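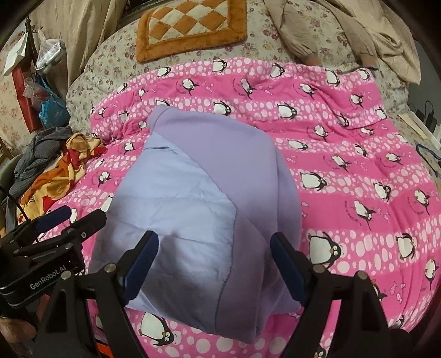

Häufige Fragen zum Mitmachen bei Cellau

Was macht ihr da eigentlich?
Wir bringen Robotern Hausarbeit bei, und zwar durch Vormachen! Du nimmst einen Handgreifer, legst damit zu Hause Wäsche zusammen oder räumst ein Bett auf, und aus den Aufnahmen lernt später ein Roboterarm die Bewegung.

Brauche ich Vorkenntnisse?
Nein. Nach 30 Minuten Einführung kommen die meisten gut zurecht. Decken und andere dicke Stoffe sind am Anfang knifflig, machen aber richtig Spaß, sobald man den Dreh raushat.

Muss ich vorher aufräumen?
Bitte nicht! Gemusterte Bettwäsche, Kleiderhaufen, Kissen, Kabel am Rand: alles willkommen. Nur Ausweise, Briefe und Fotos von Personen bitte weglegen.

Wie lang ist eine Aufnahme?
Höchstens 5 Minuten. Greifen, falten, ablegen, Backen ganz öffnen, fertig. Wenn dir der Stoff wegrutscht, einfach neu zugreifen und weitermachen. Solche Korrekturen sind für das Training Gold wert.

Wie fest soll ich zudrücken?
So, dass der Stoff hält und die Polster sich nicht verschieben. Bei gesteppten Sachen lieber beide Lagen fassen.

Geht das auch per Fernsteuerung?
Ja, im Projekt Polov. Dort steuerst du einen Arm in unserer Werkstatt, Termine gibt es wieder ab April. Für weiche Textilien empfehlen wir trotzdem den Handgreifer.

Wie viele Aufgaben gibt es?
Zurzeit 96, davon viele rund um Bett und Kleiderschrank. Eigene Vorschläge nehmen wir sehr gern über das Formular im Mitmachbereich an.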